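Re: [wildlife-id] Separating worked horn from bone and resin in small parcels

On the question of a shared key for worked horn, I have read through the replies so far and would like to set out where I think we have got to. First, the original message, trimmed to the parts I am answering:

> From: Ermira Nedeljković
>
> We had 24 small carved items in one parcel in December, declared as
> buffalo horn buttons. Two of us looked at them with a hand lens and
> could not agree on more than half. The printed sheets we hold deal
> with whole horns, still on the skull or cut at the base, and are no
> help once a piece has been sawn, dyed and polished.
>
> Is anyone using a key that starts from the worked piece? And would
> there be support for writing one together if not?
>
> We also need to agree what to do with pieces that cannot be placed.
> At the moment they go back in the bag marked "horn, species not
> known", and I doubt that is much use to the people who get the file
> after us.

To the first question, I know of no key that does this well. The Zendon sheets come closest. They begin with the cut surface and ask whether there are pores, fine parallel lines or nothing at all, and that will sort bone from horn in most cases. They stop there. For anything finer you are sent back to the shape of the whole horn, so we end up with the same difficulty Ermira describes.

The Ķēniņš drawings are better on dyed pieces but only cover cattle, sheep and goat. Saiga is missing, and saiga is what most of us are asked about.
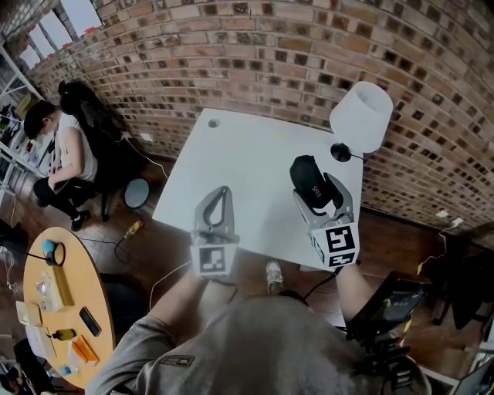 My own notes now cover 299 pieces, nearly all from parcels and a few from market stalls. I have written them up one piece to a card, with the declared material, the colour after cleaning, what the edge looks like under the lens, and the final decision where there was one. Dark pieces are the slowest. Black plastic and black horn look alike under a ceiling light, and a black object held in closed fingers, like the one in the photo with white lettering on it, tells you very little about what it is made of until you have it under a lamp with the light coming from the side. Lettering should be copied on to the card exactly as it appears, including spaces, before any cleaning is done. I lost the marking on two pieces early on by wiping them with alcohol.

For the key itself I would suggest the following order.

Start with weight and feel, but treat them as a hint only. Next, look at any unpolished surface, usually the inside of a drilled hole or the back of a button. Bone shows small dark pits or short streaks there. Horn shows layers, and sometimes a slight lifting at the edge. Cast resin may show bubbles or a seam. After that, use ultraviolet light if you have it, and write down the colour in plain words. We have had "bright", "dull" and "normal" on the same form and I still cannot say what "normal" meant.

I would leave the hot needle test out altogether. It damages the piece, the smell is judged differently by everyone who tries it, and in a case that goes to court the damage has to be explained.

On pieces that cannot be placed, I agree with Ermira that "species not known" is too broad. The form we use at Stumard has separate lines for "horn, bovid, not taken further", "keratin, source not decided" and "not examined". The last of these matters. A good number of the bags I have reopened had never been looked at by anyone with a lens, and the label gave the impression that they had.

There was also a question off list about the Prerano reference set. It can be borrowed, but only by post and only for 18 days, and the box must go back with the same packing. Polished samples in it are numbered on the underside. Please do not add your own labels. The set has no pangolin scale at present, and the piece listed as hippopotamus tooth in the old contents sheet has been moved to the ivory box.

If people are content with the order above I will type up a first version of the key and send it as plain text so that everyone can mark it. Comments on the wording of the surface descriptions would be the most useful. If you have clear examples of saiga that has been cut into beads or slices, with the source known for certain, please write to me directly and tell me what lens and light you used.

The name of the file will stay the same between versions, so check the number on the first line before you send changes.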